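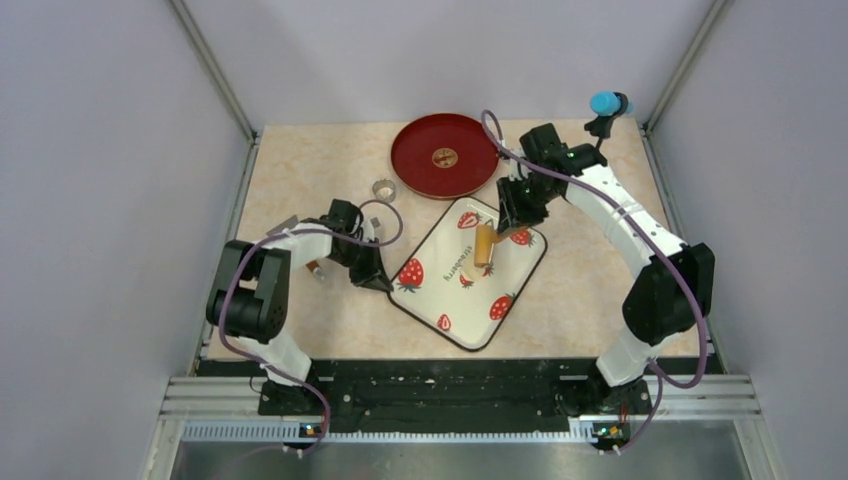 A reader of our August report objected that two parallel grippers can't be compared fairly on a two-arm cell, as the operator will always favour the arm that feels better and give it the easy half of each task. The objection is a good one, and the protocol in this section was changed to meet it. The arm used for each attempt is now set by the trial list and shown to the operator before the attempt begins. The other arm is parked inward, with its controller live, so that heat and bus traffic are the same for both conditions.

Reading time: 5 min

Home Methods Hardware Results Data Contact

5. Gripper comparison on the Brellbridge cell

5.1 Set-up

All attempts were made on the Brellbridge cell (Figure 2). Two identical arms share one base plate along the near edge of the table, behind an aluminum rail, with one electronics board at the base of each arm. The walls are plain and pale. We kept the cell as it had been used for earlier work and changed only the fingers, the finger drive and the gripper gains.

Figure 2. The cell during a placing task with the right arm. The gripper holds a wooden cylinder over the strawberry tray; the left arm is at its inward position. The round red tray and the metal ring near it belong to the same object set.

Two grippers were tested. The Kirner has a geared drive and stiff fingers with a thin pad. The Morgan has a belt drive and softer fingers that give a little at the tip. Both fit the same wrist mount and accept the same position commands. Neither has a force sensor, so grip effort is estimated from motor current. During any one block, both arms carried the same model of gripper. The models were swapped between blocks, and the fingers were levelled against the tabletop after each swap.

Low-level control ran on the Jonia controller at its default loop rate. We did not tune the arm gains for either gripper. The Morgan is slightly heavier, and the arm sags more at full reach when it is fitted. We corrected for this with a fixed offset at the wrist, measured once per swap. A better correction would depend on arm pose, but the fixed offset was enough for the part of the table we used.

5.2 Objects and tasks

The object set has 46 items. It was chosen to cover shapes that are common in table tasks and awkward for parallel fingers: short rings, cylinders, shallow trays with a rim, and small parts that lie close to the surface. Printed trays were kept in the set on purpose. Their artwork gives the vision system strong edges that have nothing to do with the outline of the object, and an earlier version of our pose estimator would lock on to them. Glossy surfaces were kept for a similar reason.

Each attempt followed one of three patterns: pick and hold, pick and place on a tray, or pick and turn upright. Start poses were drawn from the trial list and set by hand. An attempt was scored as a success if the object ended in the target area, in the target pose, with no contact between the arm and the tray. Everything else was a failure, and each failure was given a single cause by the operator at the time.

5.3 Results

After removing attempts spoiled by controller faults, 3814 remained. The two grippers were close on pick and hold. They separated on the other two patterns, and in opposite directions.

The Kirner was better at pick and place with cylinders. A cylinder gripped away from its middle tends to swing about the line between the two pads, and the stiffer fingers resisted this well enough that the release pose could be predicted from the grip pose. With the Morgan, the object often settled at a new angle during transport. The settling was repeatable for a given object but differed between objects, so one fixed correction did not help.

The Morgan was better with rings and with thin rims. Most Kirner failures on these came from the approach. One finger touched the table first, the arm stiffened against it, and the pads closed above the edge they were meant to hold. The softer tip took up this error. Slowing the last part of the approach closed most of the gap, at the cost of about 2 seconds per attempt.

Turning upright was poor for both. The wrist ran close to its limit in many start poses, and the remaining failures say more about the arm than about the gripper. We report them for completeness and draw nothing from them.

5.4 Cable drag

The purple cables are routed outside the links and hang in open loops. In early blocks we saw a small drift in the wrist angle on long reaches across the table, and we took this at first for backlash in the Kirner drive. Swapping the gripper did not remove it. Tying the loop closer to the elbow reduced it but added a sharp pull near the end of travel, so we went back to the open loop and accepted the drift. It affects both conditions equally. Groups who repeat this work with a different cable route should expect their placing errors to differ from ours.

5.5 Limits of the comparison

Grip effort was matched by current and not by measured force. The two drives have different friction, and the same current will not give the same force at the pad. A bench test with a load cell is planned for the next version. Pad wear was not tracked in the early blocks. It was checked from then on by eye, and the Morgan pads were replaced once.

The trial list removes the operator's choice of arm, as described at the start of this section, but it does not hide which gripper is fitted. The operators could tell the models apart by sound alone. We found no sign that this changed the scoring of successes. It may have changed the causes given for failures, which are a matter of judgement, and those should be read with more care than the success rates. The full list of causes, with the operator notes, is in the supplement.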